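The Jellarero 3 is a body-worn camera sold to small and mid-size police departments. We carry it because towns ask for it. We have also told several towns to wait a year, and this page tries to explain both.

## What you get

- One camera with a magnetic chest mount
- A clip for outer vests and a second clip for winter coats
- Single-bay dock and wall plug
- One year of Fatum storage, after which the meter starts
- Printed quick card (the full manual is download only)

The price is $566 per camera. Departments ordering 98 or more get a break, and the size of that break depends on who picks up the phone at Jellarero, so ask us for it in writing. Most of our customers have fewer officers than that and pay list.

## The price on the sticker and the price in the budget

The maker's brochure says the camera "pays for itself." We have asked for the math behind this and have not been shown any. The idea is that a department with cameras settles fewer complaints and spends less on lawyers. Maybe so. A town that had few complaints to begin with won't save much on them, and it will still owe the storage bill every year.

Storage is the part council members tend to miss. The camera is a one-time purchase and fits neatly in a capital request. Storage lands in the operating budget and goes up with every officer, every shift and every month your state says you have to keep footage. If your levy is already near its cap, find out what year two costs before anybody votes on year one. We'll quote both on the same sheet. If another dealer won't, that tells you something.

Staff time is missing from the brochure too. Someone has to answer records requests, watch the footage and blur faces and plates. The Fatum software has a blurring tool. It works all right on a person standing still in daylight. At night, or with several people moving, expect to go through it by hand.

## Battery and picture

Jellarero claims a full 12-hour shift. We ran our shop unit with the pre-event buffer on, which is how most policies require it, and it did not get there. With the buffer off it came close. Cold makes it worse. Buy spares, or plan on a mid-shift top-up in the car, and put the car charger in the quote now so it isn't a surprise in May.

The picture is good. We have no quarrel with it. Colors hold up under indoor lighting, and small objects on a table or counter stay readable at normal talking distance. Low light is fair. The "night clarity" setting mostly brightens everything, noise included, and we leave it off. Keep in mind that a brighter picture may show more than the officer could see at the time, and lawyers on both sides know it.
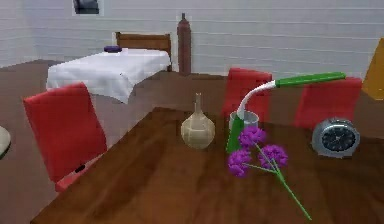 ## Sound

There are two microphones. Wind noise is the weak point, and the foam cover sold as an accessory helps a little. It also falls off. Speech indoors is clear. Speech from inside a moving car with the window down is mostly not.

## Docking and upload

The eight-bay dock is sold separately and needs a wired network connection. Wireless upload exists. We would not build a policy around it. A camera left out of the dock holds its footage until it's full and then refuses to record, with a single beep and a small red light as the only warning. We have asked Jellarero for a louder one.

The older Tavares docks do not fit the Jellarero 3, whatever the adapter listing says. The adapter charges the camera but passes no data.

## Specifications

| Item | Detail |
|---|---|
| Weight | 102 grams without mount |
| Recording | 1080p or 720p |
| Pre-event buffer | 30 seconds, can be turned off |
| Battery | Sealed, factory replaced |
| Storage on board | 64 GB |
| Warranty | 12 months, batteries 6 months |

Note the sealed battery. When it wears out the whole camera goes back, and you are one short until it returns. Our advice is to hold a spare camera or two, even in a small department.

## Questions we get from towns

**Can a grant pay for it?** Often for the cameras, less often for the storage. Read the terms. Some grants expect you to keep the program going after the money stops.

**Who owns the footage?** Your department does, under the current Fatum contract. Look at the section on leaving. Exporting everything at the end of a contract is allowed but billed by the hour, and we think that should be struck out before you sign.

**Will it bring complaints down?** We don't know. We sell cameras. Anyone selling cameras who gives you a firm yes should be asked for the numbers.

**Do you lease?** Yes, over 3 years. It costs more in total than buying.

## Ordering

Zutivbridge ships from stock for orders of up to 20 cameras. Larger orders come direct from the maker and take longer. Loaner units are available to departments for two weeks, with return shipping at your cost. Try one on a night shift, in a coat, with the buffer on. Purchase orders accepted. Returns within 30 days if the seal on the mount box is unbroken.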